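What Do We Call Gray? A Project Report on Paint Names
Design and Language, final project, handed in 04/03/2018
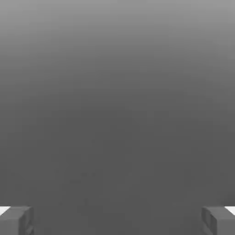

Figure 1. Gray, lighter at the top and darker lower down.

1. Where the idea came from

The hallway outside our classroom in the Brarner building was repainted in October. The old color was gray. The new color is also gray, but the notice on the door gave it a name, Harbor Hush, and for a week people stood in the hallway arguing over whether it looked like a harbor. It had never crossed anyone's mind to argue about the old gray. I wanted to find out whether a name changes what people think of a color, or only gives them something to say while waiting for class.

2. Collecting the names

I started with the paint companies, because their charts are free and they do not ask what you want them for. The Costness chart was the longest. The Perić chart was shorter but had better paper. I also used the old charts kept in the library's design drawer, a few of which had been used as coasters.

I typed every gray into a spreadsheet and ended up with 755 names. Deciding what counted as a gray was harder than the typing. Costness has a family called Quiet Neutrals that slides from gray into beige without telling you when it happened. My rule was that if the company put it on a page with the word gray at the top, it was gray. This let in one color that was plainly green, and I kept it in because rules are rules.

The names fell into groups fairly easily. The biggest was weather, mostly fog and rain. Stone came next, then animals (doves do very well, elephants less so, and rats do not appear at all). After that came a group I called Feelings, with names like Patience and Second Thoughts. The last was Places, nearly all of them coastal, nearly all of them cold. If the charts are to be believed, no gray has ever come from inland.

Hardly any of the names said how light or dark the color was. Older charts had Light Gray, Medium Gray and Dark Gray, which is dull but lets you find the one you need. On the newer charts Morning Fog can be darker than Evening Fog, and you just have to know.

3. The survey

I chose eight grays and painted them on plain cards. Each card had a letter on the back and nothing on the front. There were three versions of the survey form. The first gave the paint company's name for each color. The second gave a boring name I made up, such as Gray B. On the third I switched the company names around so that every color had the wrong one. People rated each card from "would not want it in my room" to "would paint my room today."

I ran it at a table by the cafeteria doors and got 306 usable forms. I threw out the ones where all the answers were the same and one that had been used to work out a phone bill.

4. What came back

The company names beat the boring names, though by less than I had hoped. The forms with the wrong names did just as well as the ones with the right names. People who were told that a dark gray was Morning Fog liked it about as much as people who were told the same thing about a pale one. As far as I can tell, the name helps and it does not matter which name it is. I suspect the companies already know this.

The darkest card was disliked on every form. It was called Velvet Evening on one, Gray H on another and Dove on the third, and it lost each time.

The comments box was more useful than the ratings. Several people wrote that a color "felt warmer" on the forms with company names. One wrote that Second Thoughts was the right name for a bathroom. Another asked if the cards were all the same color, and I did go back and check.

5. Problems

The light by the cafeteria doors was not the same from hour to hour, and gray picks up whatever is near it. When the tables were covered in orange cloths for a lunch event, two of my cards turned faintly blue. I moved, but the forms filled in by then are still in the total.

My cards also got dirty. By the end, the palest one had thumbprints along both sides and could fairly have been sold under another name.

I planned to sort the results in Horari, the class database, but it treats "grey" and "gray" as different things and would not be talked out of it. I used the spreadsheet.

6. If I did it again

I would add a control color that is not gray, and hold the survey in a room with blinds. I would also ask people to make up their own names before showing them any. A few did this anyway, in the margins. The best was Tuna, for card D, and I have not been able to see card D as anything else.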